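How Light Helps Us See
November
By Morenike Uzor, Learning Department, Covcombe Museum of Light

Every day your eyes collect light and your brain turns it into a view of the world. Most people do this without thinking about it. In this guide, the Museum explains where light comes from, what happens when it meets an object, and why a room looks so different after the lamp is switched off.

Where does light come from?

Something that makes its own light is called a light source. The Sun is our most important light source. Lamps, candle flames and fireflies are light sources too. The Moon is not one, although it can look very bright. Moonlight is sunlight that has bounced off the Moon's surface and traveled on to Earth.

Light moves in straight lines until something gets in its way. It is also extremely fast. Sunlight takes a little over eight minutes to reach us, so the sunshine on your face at breakfast left the Sun before you sat down to eat.
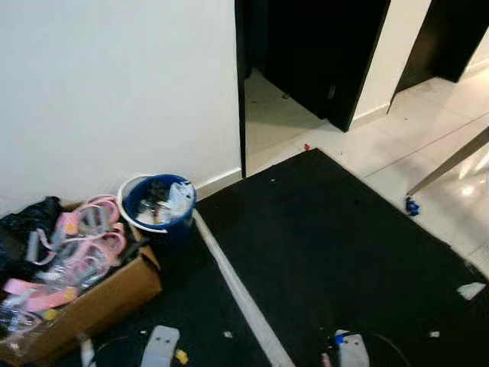 When light reaches an object, three things can happen to it. Some of the light may pass through, as it does with a window. Some may be soaked up, or absorbed. The rest bounces off, and we call this reflection. You can see a book or a chair because light has reflected from it and entered your eye.

Why are some things shiny?

A smooth surface sends light away in a very orderly manner. All the rays that arrive from one direction leave together in another direction. A mirror does this so well that you can see your own face in it. A rough surface has many tiny bumps, and each bump sends light a different way. The light is scattered. For this reason a wool sweater never looks like a mirror, however clean it is.

Color matters as well. White surfaces reflect most of the light that falls on them. Black surfaces absorb most of it, and the absorbed light becomes a small amount of heat. Visitors to the Dillell Gallery may place one hand on a white tile and one on a black tile, both under the same lamp, and decide which feels warmer.

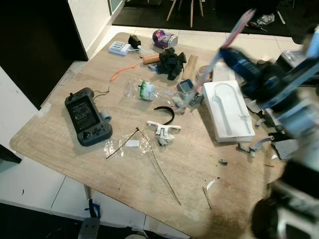
Some materials let light through but scatter it on the way. They are called translucent. Wax paper is translucent, and so is frosted glass. You can tell that there is light on the other side, but you cannot see a clear shape. Materials that let light straight through are transparent, and materials that block it are opaque. Opaque objects make the darkest shadows.

What happens in the dark?

The black dot in the middle of your eye is called the pupil. It is a hole that lets light in. In bright light the pupil becomes small. In dim light it opens wide — you can watch this happen in a friend's eyes.
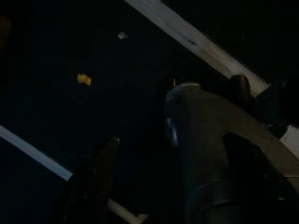
Your eyes need time to adjust to darkness. The pupil opens within seconds, but the cells at the back of the eye work more slowly, and after 20 minutes you will see far more than you did at first. Even with little light, a curved surface can give itself away. The very dark picture shows a large gray shape with a broad curve, and on its left side is one small, pale bluish glint. A glint appears where a surface is tilted at just the right angle to send light toward the viewer. Artists paint a spot like it to make a flat circle look like a ball.

Color is harder to see at night. The cells that detect color, called cones, need plenty of light. Other cells, called rods, can work with very little, but they do not tell colors apart.
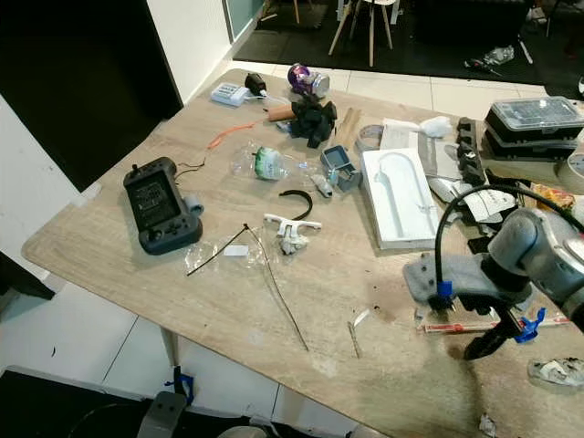 Try it yourself: the penlight test

You will need a flashlight, a spoon, a sheet of white paper and a piece of dark cloth. Ask an adult before you turn off the lights.

1. Lay the spoon, the paper and the cloth side by side.
2. Darken the room and shine the flashlight on each object in turn.
3. Look for bright spots. Move your head slowly and notice whether they move too.
4. Write down which object was easiest to see.

Never look straight into a flashlight, and never look at the Sun.

Words to know

Absorb — to take in light.
Opaque — blocking light.
Reflect — to bounce light back.
Translucent — letting some light through, without a clear view.

School groups may borrow the Museum's light and shadow box. Teachers should write to Fatima Aliyu in the Learning Department.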